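The shop at the end of the lane

When the last grocer in Ulley closed, the nearest pint of milk was a bus ride away, and the bus ran twice a day. Within a year the village had its own shop again, in a former chapel room rented for £30 a week. It now stocks 801 lines, from firelighters to noodles, and opens 13 hours a day in summer.

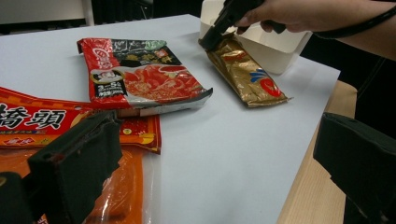

Ottó Barta
Food and Rural Affairs Writer
29/07/2018

Running a small shop is mostly a matter of ordering. Wholesalers such as Lindholm want a minimum spend, and a village shop struggles to reach it on bread and tins alone. Ulley gets round this by sharing a delivery with the shop at Zikwood, five miles off. The van stops at both on the same morning and the bill is split.

Customers can ask for anything that comes in a case of 12 or fewer. Hot sauces and soup bases have sold well, as has rye flour. Fresh fish was dropped in June after too much went to waste.

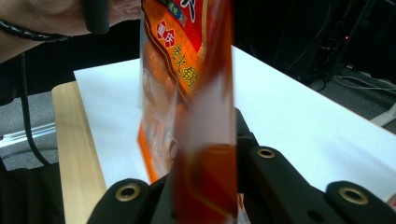 The margins are thin. Mrs Szalai, who keeps the accounts, puts the profit on a loaf at 5 pence. Cards, stamps and parcels bring in more, and parcels bring people through the door who then buy their supper. The lease comes up for renewal next spring, and the rent is expected to rise.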